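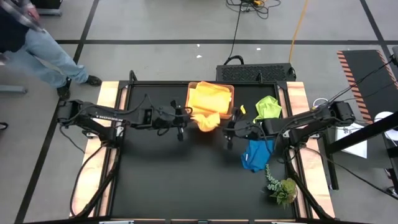
Marulanda Self Storage: Frequently Asked Questions

What sizes do you have?
Units start at 25 square feet, which fits a mattress set and a few boxes. The largest is 200 square feet and will hold the contents of a three-bedroom house if you stack carefully. There are 269 units at the Zerby Road building and a smaller number at Mutness.

How long do I have to rent for?
One month is the minimum. After that you pay month to month. Give us ten days' notice before you move out, either at the desk or through your online account.

When can I get in?
The gate opens at 6 a.m. and closes at 10 p.m. The office keeps shorter hours, 9 to 5. Your gate code works at one location only.

Are the units heated?
Units on the second floor at Zerby Road are kept between 55 and 80 degrees all year. Ground floor units and everything at Mutness are not climate controlled.

Do I need my own lock?
Yes. We recommend a disc lock. The office sells them, or you can bring one. One lock per door, please, and do not leave a copy of the key with us.

What can't I store?
Food, plants, animals, gasoline, propane tanks, fireworks, paint thinner and tires without rims. Drain the fuel from mowers and snow blowers first.

Is insurance included?
No. Your renter's or homeowner's policy may already cover stored items. If it doesn't, ask for the form at the desk.

Can I receive packages?
Only business customers with a signed delivery agreement. Packages for anyone else are refused.

What happens if I pay late?
Rent is due on the first. A late fee is added on the sixth, and your gate code stops working on the tenth. It comes back on within an hour of payment.

Can I switch to a different size?
Yes, if one is open. The transfer fee was dropped in March. You will need a new code and a new lease page.

My code doesn't work after hours. Who do I call?
Call the office number and enter extension 752.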